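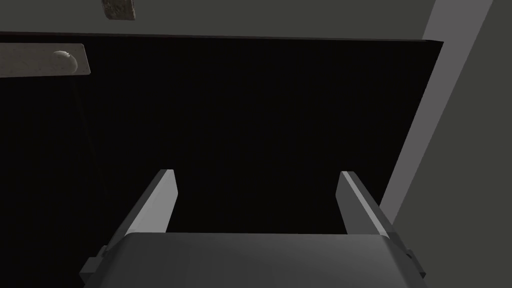 PRILGATE SHARED WORKSHOP
Gripper Build Group
Minutes of the meeting held 1 July 2025

In the chair: Valentin Sutter
Apologies: none received

1. Minutes of the previous meeting
The minutes were approved with one correction. Under item 4, the servo supplier should have been given as Drukholm. The workshop copy has been amended.

2. Matters arising
2.1 The bench supply taken out of service after the last meeting has been fitted with a new fuse and returned to the shelf. Members are asked to sign it out before use.
2.2 The lock on the parts cabinet remains stiff. Carried forward.

3. Simulation model
3.1 The meeting reviewed the model of the two-finger gripper. The view from behind the palm, with the fingers open and nothing held, was accepted as the standard view for checking finger travel.
3.2 It was noted that the large surface beyond the gripper renders almost black, and that this makes contact with a dark object hard to judge. The chair proposed a lighter material for that surface. Agreed.
3.3 A question was raised as to whether the blade shape of the fingers should be kept for the first physical version. Some members favored a wider pad at the tip. After discussion it was agreed to keep the present shape and the squared tips, and to return to the matter when the first set has been tested on the bench.
3.4 The stepped brackets at either end of the palm housing were discussed. The meeting asked that their fit against the Kramer wrist plate be confirmed before any part is printed.
3.5 The model file is to be kept in the shared Jinden folder only. Two versions had been in use at the same time, with different finger lengths, and an evening's work was lost as a result.

4. Physical build
4.1 The palm housing will be printed in two halves and bolted. The chair reported that a trial half had warped at one corner. A slower first layer and a wider brim will be tried.
4.2 The fingers will be cut from flat stock on the workshop mill. Mill users must have completed the induction. No exceptions will be made for members of this group.
4.3 Grip force was discussed at some length. The meeting agreed a limit of 200 grams for the first trials, to be set in software and checked with the kitchen scale kept at the soldering bench.
4.4 Wiring will leave the housing on the left side. The earlier plan to run it through the wrist was withdrawn.

5. Budget
5.1 The group was granted 800 dollars for the year, of which 200 has been spent on servos, bearings and fasteners.
5.2 A request for a second controller board was deferred. The existing board, inventory number 2917, is to be tested first with the current firmware.

6. Safety
6.1 The arm is not to be powered unless a second member is present and the stop button is within reach of both.
6.2 The taped line on the floor has worn away near the door and is to be renewed.

7. Any other business
7.1 A member asked whether the gripper would be shown at the open evening in October. The meeting took the view that this should depend on the bench trials. No commitment was made.
7.2 Borrowed calipers are to be returned to the drawer, in their case.

8. Actions
Lighten the rear surface in the model: V. Sutter
Confirm bracket fit with the wrist plate: V. Sutter
Remove duplicate model files: all members
Reprint trial half of the housing: print team
Test board 2917: electronics team
Renew floor tape: print team

The date of the next meeting will be posted on the workshop board.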